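Keeping a Pantry Shelf in Order

Start with the bags. Once a foil or plastic bag has been opened, press the air out, fold the top down twice and clip it. A clothespin holds as well as anything sold for the job. Stand bags upright in a box so they don't slide behind the cans.

Any sturdy cardboard box will do. Cut the flaps off so they don't catch your sleeve. Boxes with hand holes are easier to pull from a deep shelf. If the bottom has gone soft, throw the box out.

Flour keeps best in a jar with a tight lid. Write the month on a strip of masking tape and stick it to the side. If mine says May and it's already winter, I smell it before I bake.

Wipe shelves with warm water and a little dish soap, then let them dry fully before anything goes back. My shelf is 80 cm long and takes two boxes end to end, with room left for the oil. Keep oil and onions away from the stove. Potatoes go in a separate place from the onions, somewhere dark.

Sort on the kitchen table and put a cloth down first. Crumbs and spilled rice can be gathered up in it and shaken out over the sink. For dried syrup on a cotton cloth, soak the spot in cool water for an hour before washing.

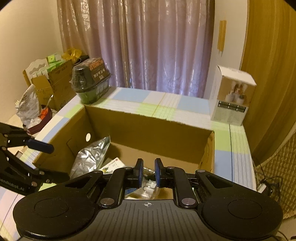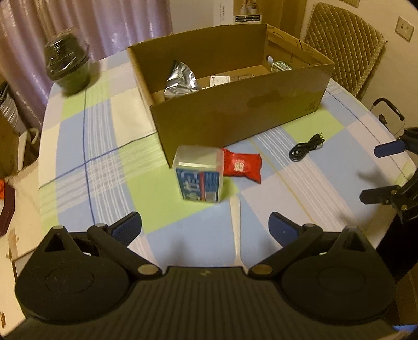
Cheng-en Cheng

Half-empty packets go at the front. Check them before you write the shopping list.

Contact | Copyright Fistwood Home Pages | Back to top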